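The buttons go in the tray now

I have packed control kits at Allska for 7 years, and until November I believed mine was the sort of job a machine would find beneath it. A kit is a tray with switches in it. Customers at Doncombe want the switches in a certain order, the customers at Kuipers want them in another, and for this I have been paid, fed subsidised soup and given a bad shoulder.

Then the arms came to Priketholm, our smaller site, and we were invited over to admire them. They hang over a brown mat with the push buttons on it, red, yellow and green, and an empty blue tray waiting its turn. I have spent my whole working life at that table, or one very like it. I had never seen it look so important. 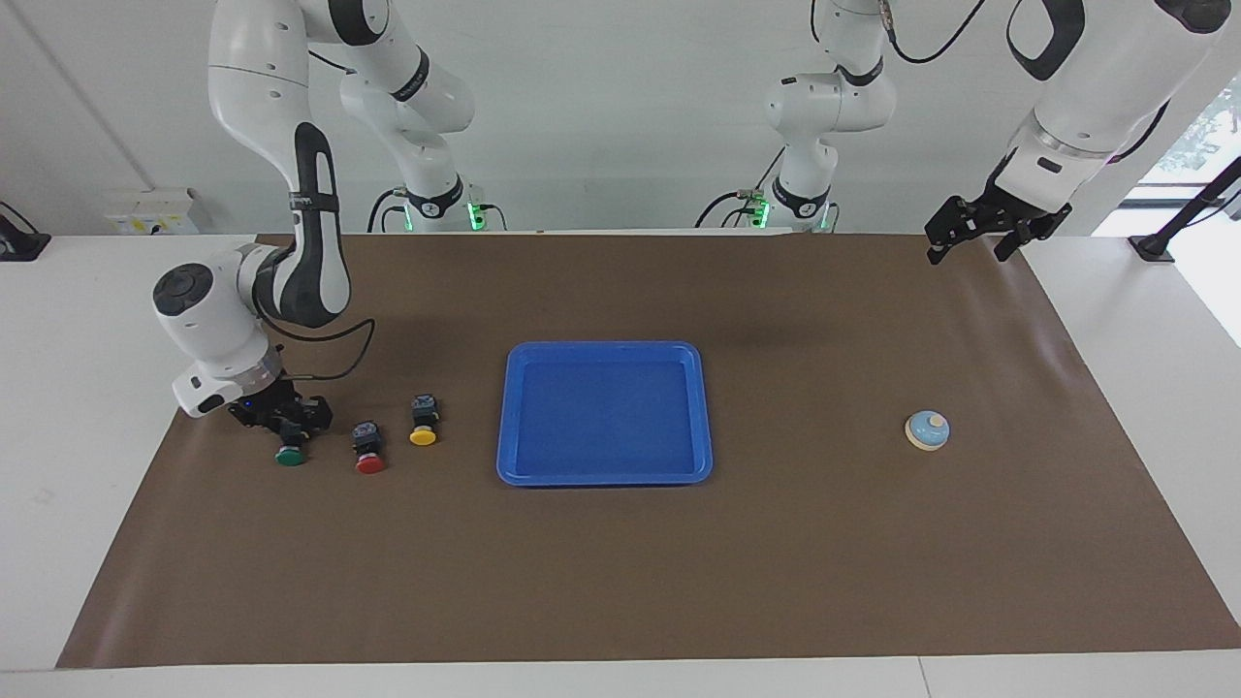

Bình Phùng thinks I am being sentimental, and told me so over the soup: the shoulder was never a perk, the kits were always dull, and anyone who wants the old bench back is welcome to take the late shift at it. Bình has moved to fault-finding and sleeps better.

I can't argue with the shoulder. What I would argue with is the word 'freed', which management used 2 times in one short memo. We were freed to do higher-value work. So far the higher-value work has been standing near the arms with a tablet, ticking a box to say that a kit is a kit. It pays the same. I used to talk to Kane Ormsby across the bench all morning, mostly rubbish about his allotment, and now he ticks boxes at the other end of the building and I have no idea how the leeks are.

The kits themselves are fine. Yellow, red, green, upright and in a row, which is how I would have done it, though I'd have had an opinion about football at the same time.
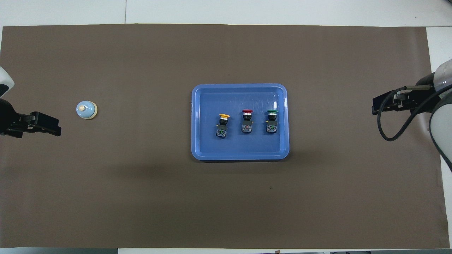
What I would ask for

Put the tablets side by side. It costs one extension lead. Let the people who packed the kits decide which ones the arms should take first, as we know which ones hurt. And if there is money saved, let some of it turn up in our wages before it turns up in another memo.

I put this to the site manager, who said it was very useful and wrote it on a tablet.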